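Part-time help wanted, Pilora Cafe, Zundale

We need a weekend counter person from June on. Duties are taking orders, clearing tables and washing mugs. Shifts run 5 hours. No experience needed.
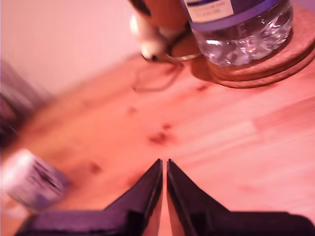 Kamil Machala writes that the morning shift is the busy one, and you should like getting up early.

Pay is weekly, and tips are split evenly. Staff eat free on shift.
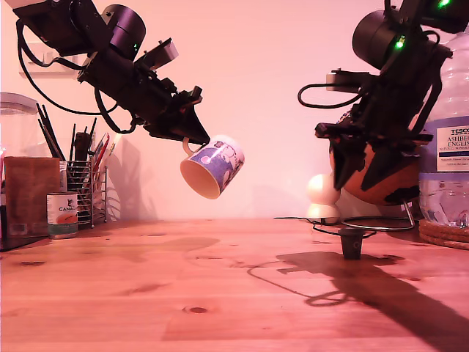 Is there parking for staff? asked Oksana Pavliuk. Yes, behind the Lysenko building.

Apply at the counter and ask for Stefaniia Yatsenko.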